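Filed under: Home & Rooms / Bedrooms / Before and After (mostly after)

The back bedroom, finally sorted

I promised a few of you I'd put this up once the back bedroom was fit to be seen, and it's taken me until April to get round to it. For anyone new here, this is the room at Tuldale that spent two winters as a dumping ground - suitcases, a broken fan heater, 13 boxes of my aunt's things that I kept meaning to go through, and a rolled-up carpet that I walked round every single time I needed the airing cupboard. Now it's a bedroom again and I'm ridiculously pleased with it!

I did the heavy stuff over four evenings with help from Wajid Jafri, who carried nearly all the boxes down and only complained about the carpet (fair enough, it weighed a ton). Then I had the nice bit to myself, which was getting the bedding out and deciding what went where. I'd forgotten half of what I own. There were three sheets in the bottom of the blanket box that I don't think I've used since we moved, and I had a very happy hour shaking them out and working out which one would go with what.

The floral one won. I know big prints aren't to everyone's taste, and my sister would have everything in plain white if she had her way, but I love a sheet with something going on. Tucked in tight it cheers the whole place up, and you don't need a bedspread over it once the weather warms up.
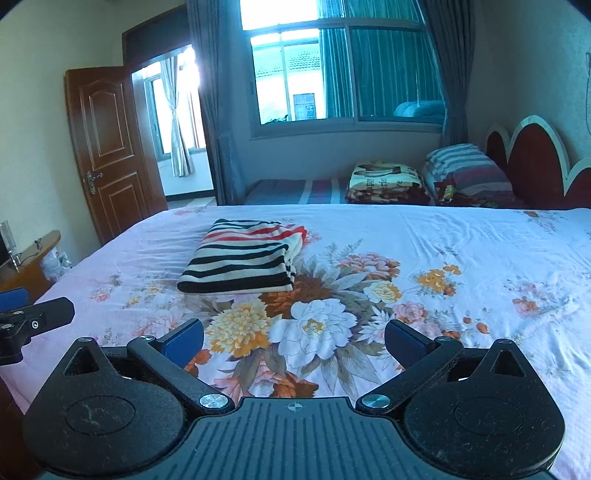 The big bed in its pale pink, with the peony and the yellow chrysanthemum showing. Striped towel folded and ready, second bed over by the window.

The towel is from the Brorkora shop, from the basket by the till where they put the odd ones. Black, white and red stripes with all those pinks and peaches shouldn't work, I suppose, but I put it down to see and then couldn't bring myself to swap it. I fold mine in half longways and then keep going until it makes a fat little parcel, so it doesn't flop open when you pick it up.

Having two beds in there took some thinking about. I tried the smaller one along the side first and kept banging my shin on it, so under the window it went, and that's a lovely spot to wake up in anyway - you get the light from about six. It'll do for whoever draws the short straw when the cousins come.

Still to do: a lamp, a hook for the back of the door, and those last few boxes, which have moved to the landing and are looking at me. If anyone knows a good way of getting creases out of a big sheet without hauling out the ironing board, please leave me a note. I've tried the damp flannel trick and wasn't convinced.

More from the house
The landing cupboard, part two
Feng the cat picks a chair
Drelotum curtains: were they worth it?
What I kept from my aunt's boxes
Painting the kitchen door (again)
See all 213 posts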